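Notebook, cell 2, April, started 14:10

Today I write down the rules for working with two arms at one table, as Holger Sjöberg asked me after the Dellthorpe visit. We had them only in our heads until now, and Darius Rebane got a different version from each of us.

First rule: one person has the stop button in hand and does nothing else. He does not type, he does not hold the object. Second: speed limit stays at 100 mm/s while the fingers of both arms are in the same zone. In free space we allow 500, but only after the path was run once slowly.

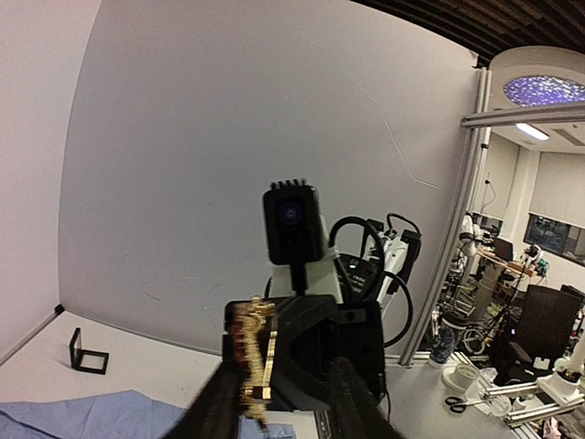 Third rule is about cables. Before each run, move the last joint by hand through its full range and look if any loop becomes tight. The Ventura checklist says to do this once per shift. I think it is too seldom for us, we change the grippers too often.

Fourth: tools go back to the side bench before power is on. Scissors also.

Open point: minimum distance between the two gripper bodies. Holger wants 9 cm in the software, Darius says handover is then not possible with short objects. I propose a smaller value only for the handover step, with a confirmation by the operator. Must ask Sultness how they wrote it in their procedure.

16:40. Darius read the draft and agrees with rules one to three. For rule four he wants a box with a lid. I will print the page and hang it at the door tomorrow.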